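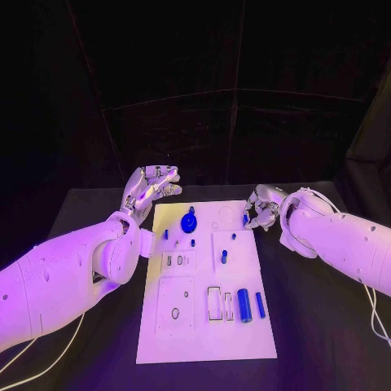

Maya asks why some pegs slide into a board easily and others get stuck. It depends on the gap. A peg has to be a tiny bit thinner than its hole. If the gap is very small, the peg must go in straight, or it tips and jams against the side.

Knobs work in another way. A wide knob is easier to turn than a thin post, as your fingers push further out from the middle. Jar lids are the same.

Try it at home. Push a pencil through a hole in a piece of card. Now make a hole that only just fits and tilt the pencil as you push. Feel where it catches. Stand it up straight and push again, slowly. Ask a grown-up to help you make the holes.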